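3. Wear of printed instructions on household controls

3.1 Materials

Printed instructions on small household goods are read at the moment of use, often at arm's length and in poor light. Earlier work has dealt mainly with leaflets and packaging. The present section is concerned with text placed on the product itself, where the available area is small and the type size is set by the housing. Universal remote controls are a common case, as the setup steps are frequently printed on the body under a single heading. 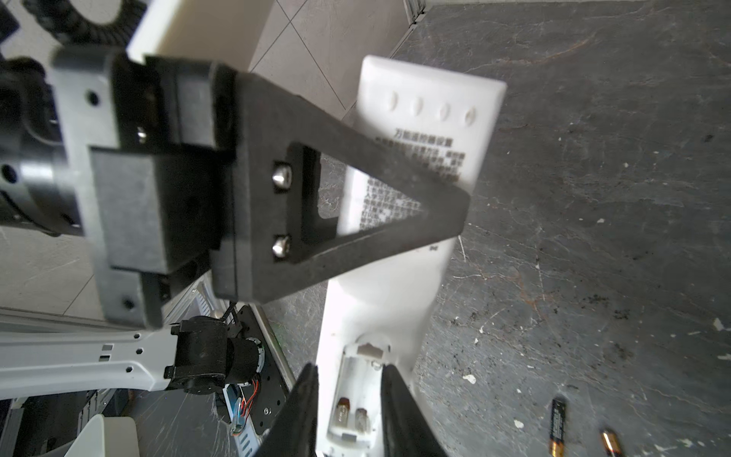
Kamran Khosravi
Department of Document Design, Rivdale

Households in Cudatstead were asked to lend controls in daily use. The final set held 50 items, each assigned to one of 3 groups by the position of the text: front face, rear face, or inside the battery cover. Items with replaced housings were left out. Heading and body text were scored separately, because headings are usually set larger and remain readable after the body text has failed.

3.2 Scoring

Legibility was scored per character on the Goh scale, which runs from zero (absent) to four (intact). Two raters worked independently, and differences greater than one step were settled by a third. Chinese and Latin characters were not pooled. A dense character may lose one stroke and still be read from context - a digit in a setup code may not.
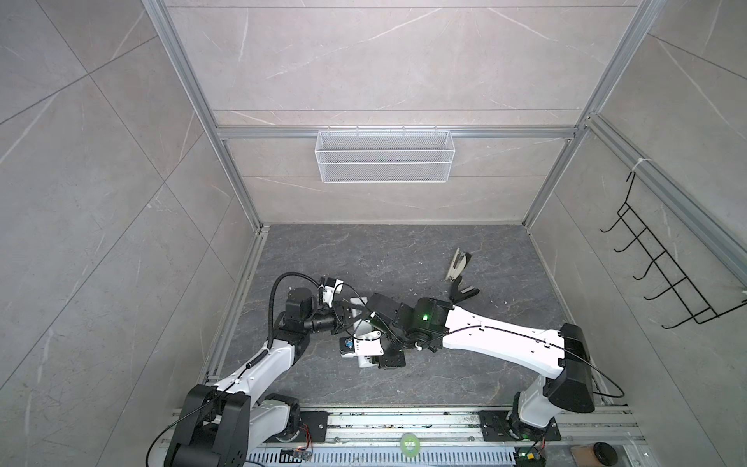

Digits were therefore given a separate score, and any code with one unreadable digit was counted as lost. In total, 810 codes were scored. Justent ink samples served as the reference for contrast, and all readings were taken under the same lamp at a fixed angle.

3.3 Storage

Owners also reported where the control was kept between uses. Answers were coded as open surface, drawer, or hanging storage. The last class covers wall baskets and racks (Figure 2), in which the contact area is small but the edges are hard.
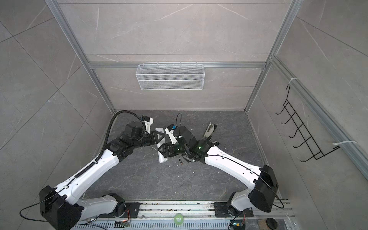 Figure 2. Hanging storage: white wire mesh basket on a crossbar.

Storage class was entered as a fixed factor and household as a random factor. Age of the item was self-reported and is treated as ordinal in what follows.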